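Brotovthorpe Letter Exchange: Frequently Asked Questions

Last updated February 2019

What is the Letter Exchange?
It is a scheme that matches people who would like to write and receive letters by post. You are paired with one other member and the two of you write to each other for as long as you both want to. Most pairs write once or twice a month. The exchange has about 270 members at present.

Do I have to live in Brotovthorpe?
No. It began in the town and the post box address is still here, but members can live anywhere in the UK. Members overseas are accepted if they are happy to pay their own postage, and their partner is asked first.

How much does it cost?
Joining costs £6 a year. This covers the printed newsletter, the forwarding service and the cost of the matching forms. You buy your own paper, envelopes and stamps. There is no reduced rate for joining part way through the year, but your twelve months run from the day your form is logged.

How old do I need to be?
Members must be 18 or over. We do not run a scheme for children and cannot pass on requests from schools.

How do I join?
Fill in the matching form and send it with a cheque or postal order to the Brotovthorpe address on the contact page. You can also pay by bank transfer, in which case write your surname and postcode in the reference box. Forms without a postcode go to the bottom of the pile, as we have to write back and ask for it.

How are people matched?
We go by what you put on the form: interests, how often you would like to write, and how long your letters tend to be. Length causes more unhappy matches than anything else, so please be truthful. If you like a single side of notepaper, say so. You can ask for someone near your own age or for someone who shares a hobby, but the more you ask for, the longer you may wait.

How long will I wait?
Between two and six weeks for most people. Forms sent in December take longer.

Will my partner see my home address?
Only if you choose to share it. Every new pair starts with the forwarding service. You send your letter to us in a stamped envelope with your partner's member number on the front, and we put the address on and post it. After six letters each you can both sign the release slip and write directly. Plenty of members never do, and that is fine.

Do you open the letters?
No. Forwarded letters go out sealed. If a member complains about something they have been sent, they can choose to show it to us.

Do I have to write by hand?
No. Typed and printed letters are welcome, and several members need them because of poor eyesight. There is a box on the form to say which you prefer to receive. If you do write by hand, use blue or black ink on the envelope. Addresses in pale colours or gel ink are hard for us to sort. What you use inside is up to you and your partner.

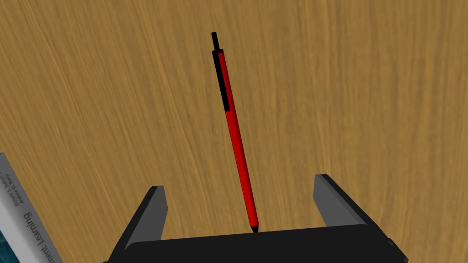
Adamczyk writes that two years of letters in pencil went grey and smudged in the box where they were kept, and asks that new members be told to use ink for anything they would like to last. We are glad to pass this on. Pencil rubs off when sheets are stored face to face, so if your partner keeps letters, ink is the better choice.

What should I say in the first letter?
Say who you are, where you live in general terms, what your days are like and one or two things you enjoy. Ask a question or two so that your partner has something to answer. A page is plenty. There is a sheet of opening ideas in the welcome pack, under the heading Clelleo, which was the name of our old newsletter.

My partner has stopped writing. What should I do?
Wait six weeks and then send a short card. If there is still nothing after that, let us know and we will get in touch with them. People fall ill, move house or lose interest, and we do not always find out which. You will be offered a new match at no charge.

Can I have more than one partner?
Yes, up to three. We suggest starting with one and seeing how you get on. Each extra match needs its own form but there is nothing more to pay.

Can I send things other than letters?
Postcards, cuttings, pressed flowers, recipes and knitting patterns are all fine. Please do not send money, food or anything sharp. Forwarded envelopes must fit through a normal letter box and go at the standard letter rate. If the stamp does not cover the weight, we will return the letter to you.

Is there a meeting?
There is one a year, in May, at the Trurkusholm Rooms. It runs from eleven until three and lunch is bring your own. You need not have a partner there to come along. The room holds 55, so places must be booked using the slip in the spring newsletter.

How many letters pass through the exchange?
We forwarded 3000 last year. We have no figure for pairs who write directly.

How do I change my address?
Write to us with your member number, old address and new address. Please do this before you move if you can. Post returned to us is kept for three months and then destroyed unopened.

How do I leave?
Send a note with your member number. We ask that you write a last letter to your partner first, even a short one. Fees are not refunded.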